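Saucepan

A saucepan is a deep cooking pan with straight or slightly sloping sides, a flat base and one long handle. It is used for boiling, simmering, warming milk and, in shared houses, storing the remains of a meal for which no one will accept responsibility. Despite its name it is only occasionally used to make sauce.

Name and definition

The English word has been in use since the seventeenth century, when sauces were a more serious matter and pans were fewer. The line between a saucepan and a pot is usually drawn at the handles: a saucepan has one long one, a pot has two short ones. Large saucepans often have a long handle on one side and a short loop on the other, and belong to whichever group the owner prefers. A milk pan is a small saucepan with a lip. A sauté pan is wide and shallow, and is generally bought by mistake.

Materials

Copper carries heat better than any other metal in common kitchen use, and for this reason was long the choice of grand houses, which also had people to polish it. Because bare copper reacts with acidic food, the inside was lined with tin, which wears away and has to be replaced. Iron is cheap and heavy and rusts. Enamelled steel resists rust until the first time it is dropped.

Aluminium became affordable at the end of the nineteenth century and spread quickly. It is light and heats evenly, though it dents easily and is discoloured by some foods. 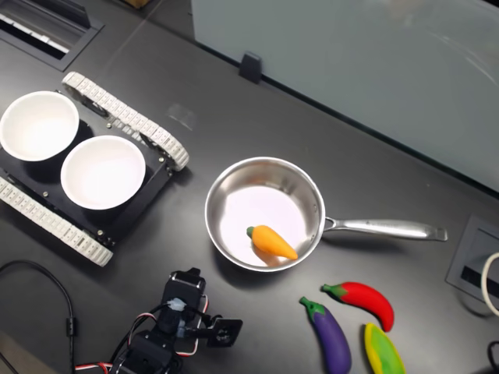

Stainless steel is now the usual material for better household pans. It does not rust in normal use and can be scrubbed without much thought. Its weakness is that it carries heat badly, so that a pan made of thin steel alone will burn porridge in a ring matching the burner below. Makers get round this by sealing a disc of aluminium or copper into the base, or by running a layer of it up the sides as well. The second method costs more, and owners of such pans tend to mention it.

Handles

The handle is the part most likely to fail and the part given least attention in shops. Wooden handles stay cool but char over gas and split when soaked. Plastic ones are comfortable and do badly in a hot oven. Metal handles outlast the cook. Hollow or narrow metal handles warm up more slowly than thick ones, a fact of some comfort to anyone holding one. Rivets are strong but collect old food around their heads, while welded handles are easy to clean and come off all at once.

Cooks are commonly advised to turn handles inwards, away from the front of the hob. The advice is found in almost every household manual and is followed for a short time after each accident.

Sizes and sets

Saucepans are sold singly and in sets. A set normally holds one pan that is used daily, one that is used at Christmas, and one too small for anything except a single egg. The Plestau range, often cited by collectors of kitchenware, was sold in sets of 4, each pan fitting inside the next with its lid upside down. The later Prekon sets kept the arrangement but changed the knobs, after which nothing fitted inside anything.

Lids are a separate difficulty. Sizes are given by the width across the rim, but some makers measure the inside and others the outside, and two pans of the same stated size may refuse each other's lids. Most kitchens contain at least one lid whose pan has not been seen for years.

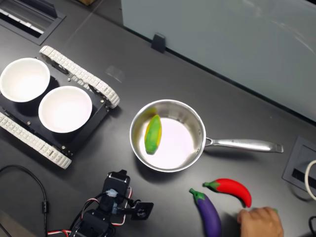
Shafiq Pramanik argued in an April 2018 essay that the spare lid should be thrown out at once, "before it begins to seem like part of the family". He also held that three pans are enough for any household, and that a fourth only delays the washing-up.

Care

Burnt food is best loosened by simmering water in the pan and scraping with something wooden. White marks left by hard water come off with vinegar. Rainbow stains on steel are harmless and may be left alone by anyone able to leave things alone. Salt should be added once the water is hot, as undissolved grains lying on the base can cause small pits.

See also: Frying pan; Milk pan; Stockpot; Washing-up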